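**Cuaderno de taller. Febrero, después de comer**

Segunda maqueta de *Fludus cruza Buronthorpe*, álbum ilustrado de 40 páginas, tirada prevista de 2000 ejemplares. Fludus es la nutria que se escapa del molino y cruza el pueblo hasta el mercado. Texto de Baiba Kuusk, dibujos de Vitalii Mykhailiuk. Apunto lo de hoy para quien siga mañana con las pruebas.

Hemos impreso la maqueta completa al tamaño final, doblada y cosida a mano, sin cubierta dura todavía. El papel es el Okberg mate. Absorbe más de lo que esperaba: los azules del río salen apagados y el verde de la orilla tira a gris. En la pantalla de Vitalii se ven bien, así que el ajuste hay que hacerlo en el perfil y dejar los originales como están. He guardado el perfil antiguo en la carpeta de febrero con la palabra «no» delante.

El texto ha perdido otras seis líneas. Baiba ha leído la maqueta en voz alta de principio a fin, pasando las páginas a ritmo normal, y ha ido tachando. Cambios confirmados:

- Doble página del puente: fuera la frase del panadero. Ya se le ve en el dibujo.
- Doble página del campanario: «subió y subió» pasa a «subió». La repetición se queda solo para el final.
- Mercado: la pregunta de Fludus va en la página izquierda y la respuesta después de pasar hoja. En la maqueta anterior se leían las dos a la vez y se perdía el chiste.

Pendiente el nombre del gato. Baiba quiere uno corto, Vitalii prefiere que no tenga ninguno. De momento «el gato».
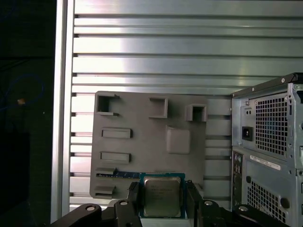

Problema con el medianil en cuatro dobles páginas. La peor es la de la plaza: la cabeza de la nutria cae justo en el pliegue y, con el libro cosido, el hocico desaparece. Vitalii va a desplazar la figura hacia la derecha y a llenar el hueco con un puesto de fruta. En las otras tres basta con mover el fondo. Le he pedido que trabaje con la plantilla nueva, la que lleva marcada la zona muerta del lomo. La vieja sigue en el servidor y conviene borrarla antes de que alguien la vuelva a usar.

Tipografía: subimos un punto el cuerpo del texto. Sobre el cielo nocturno el blanco se empasta y las letras finas se cierran, de modo que en esa doble página irá en negrita. He probado también con un amarillo muy claro y no me convence, parece un rótulo.

Cosido: el hilo crudo se ve demasiado en el centro del cuadernillo de la tormenta, que es casi negro. Probar hilo gris. En el cajón de arriba queda media bobina.

Las guardas siguen sin decidir. Hay dos versiones, el plano de Buronthorpe con el recorrido y un estampado de peces. El plano me gusta más, pero tiene un error: el molino está al norte del río y en la historia Fludus sale por el sur. Si lo usamos hay que redibujarlo, o invertir el plano entero y rotular de nuevo las calles. Los peces están listos para imprimir.

He hablado con la imprenta Kourkoulas. Aceptan el Okberg siempre que les mandemos antes una hoja con los azules corregidos. Piden los archivos con sangre por los cuatro lados, también las páginas sueltas del principio, que ahora mismo no la tienen. No dan fecha de máquina hasta recibir la cubierta definitiva.

Para mañana:

- Prueba de azules con el perfil nuevo, solo río y tormenta.
- Sangre en portadilla y página de créditos.
- Pasar a limpio los tachones de Baiba (la copia buena es la del lápiz rojo).
- Preguntar a Vitalii por el lomo: falta el dibujo de la cola.

La maqueta cosida está en la balda de las guillotinas, envuelta en papel. No abrirla del todo, la cola de la última hoja seguía fresca cuando la dejé.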